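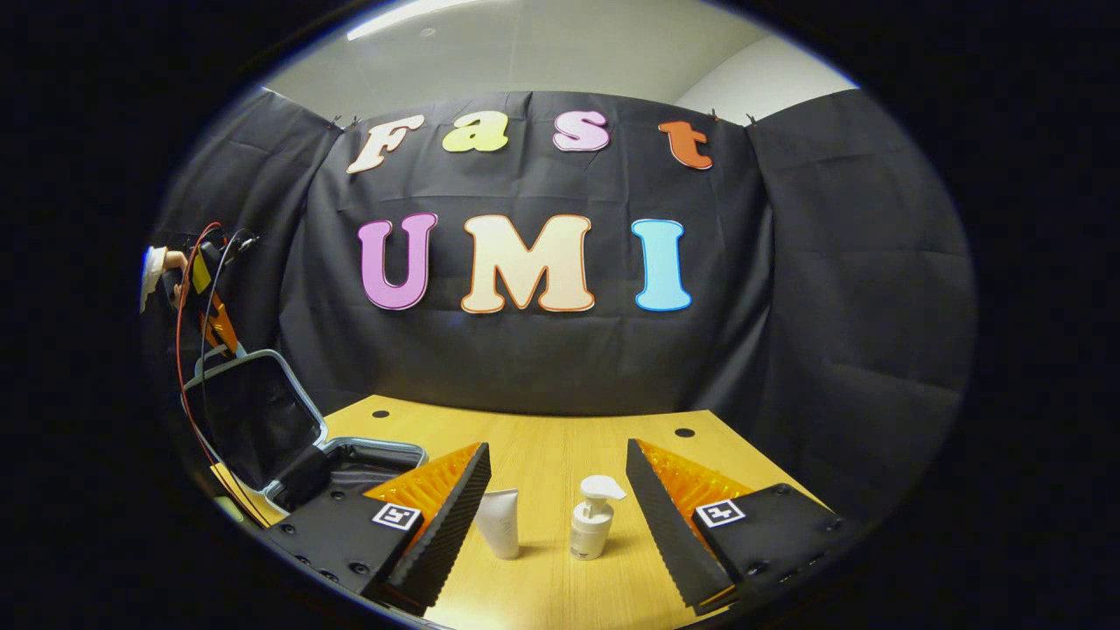 Figure 2. Tabletop with two white containers in front of a black curtain with the words "Fast" and "UMI".

3.2 Playing time after return from injury

We looked at goalkeepers separately from outfield players. A team fields only one goalkeeper at a time, so a player who loses the place during an absence depends on a coach's decision to get it back. Outfield players can return through short substitute appearances, and most of those in our sample did.

The sample covers 273 absences recorded by the clubs of the Firnau regional league and the Moura league. An absence was included if the player missed at least two league matches in a row and was later listed as available. Match sheets gave us 2401 player appearances after return. Absences that started in July were left out, as the clubs do not keep preseason records in the same way.

Goalkeepers who had started every match before the injury were less likely than defenders to start the first match after it. The gap was smaller in Moura, where squads often carry a younger second goalkeeper who is released to the reserve side once the first choice is fit. Length of absence mattered more than age. After a layoff of over 11 weeks, few goalkeepers in either league went straight back into the lineup, and several did not start again that season.

Results during the absence also played a part. When the replacement's team had lost its last match, a change back was more common. At Nekov and Skisach the replacement kept the place through a run of wins and the former starter was used in cup matches only. We treated cup starts as a separate category, as they say little about who is first choice.

Contract status was not available for all clubs and is left out of the model. Captaincy was tested and had no clear effect, though the number of goalkeepers who were also captains is small. Repeated injuries to the same player were entered as separate absences, with a marker for earlier ones. The marker was linked to fewer starts in both leagues.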